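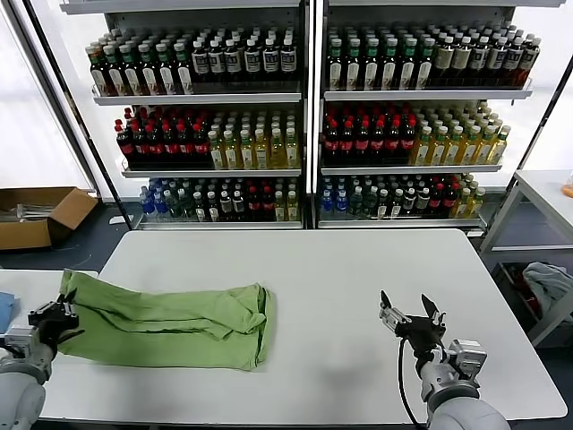 Part 4: Getting your party into the return-time line

OK, you've made your account, you've linked your park tickets and everyone in your group has a name and a little colored dot. Now for the fun part! I'll walk you through this the way I do it at the gate, coffee in one hand, using Dreltero on my phone and my home park, Flalholm.

1. Open the app and tap Today. If you see yesterday's plan, pull down on the screen and let it refresh.

2. Tap Group, then check the dot next to each person who's riding. Leave off anybody who's sitting this one out (my mother-in-law skips every coaster and is very happy with a pretzel).

3. Pick your ride. The list sorts by wait time, but I switch it to Walking Distance, top right corner, before I do anything else.

4. Choose a return window and tap Hold. You have 50 seconds to confirm, so talk it over with the kids first.

5. Tap Confirm. Your ride code shows up under My Lines. Take a screenshot of it, because the signal behind the Kurek Mill log flume is terrible.

Note: You can hold up to four rides at once if you have the season pass. Day tickets get one at a time, and the next one opens when you scan in or when your window runs out.

Note: Groups bigger than 11 have to be split in two. Felicja Zieliński wrote to me after her family reunion to say that both halves can pick the same window if you set them up on two phones – thank you, Felicja, I'd been doing it the hard way for years!

Caution: Don't tap Change Group after you've confirmed. It drops the whole hold and puts you back at step 3. If somebody wants out, just ride without them.

Caution: Height checks still happen at the ride entrance. The app doesn't ask how tall anyone is, and a ride code won't get a short kid past the measuring stick.

If the Confirm button stays gray, log out and back in. Still gray? Go to the Bivley Street guest window and ask them to reset your tickets. I had to do this on a Tuesday in November and it took a couple of minutes.

Meal reservations are in Part 5.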